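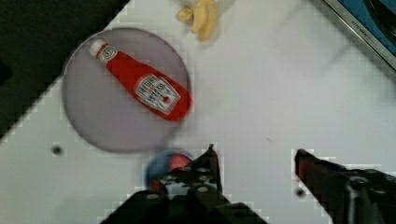
Pemaden Tenants' Association
Minutes, 2021-08-20, Anex meeting room

Chair: Huệ Nghiêm

1. Minutes of the March meeting were approved with one spelling fix.

2. Laundry room. Fono quoted $2000 to replace both dryers. Members asked for a second quote. Huệ will call Tô before the next meeting.
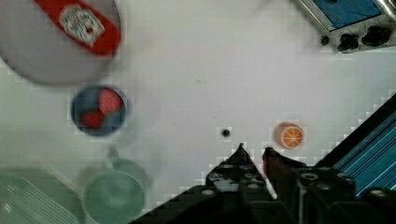 3. Courtyard supper. The date was left open. The permit form has to go in 30 days ahead. Food will be potluck, and dishes can be any mix. A small dark blue dish next to a big white one is fine, so no matching set will be bought. Tables must be back inside by 10 p.m.

4. Bike racks. Two bikes with flat tires are still chained by the north door. Tags go on Monday.

Adjourned 8:15 p.m.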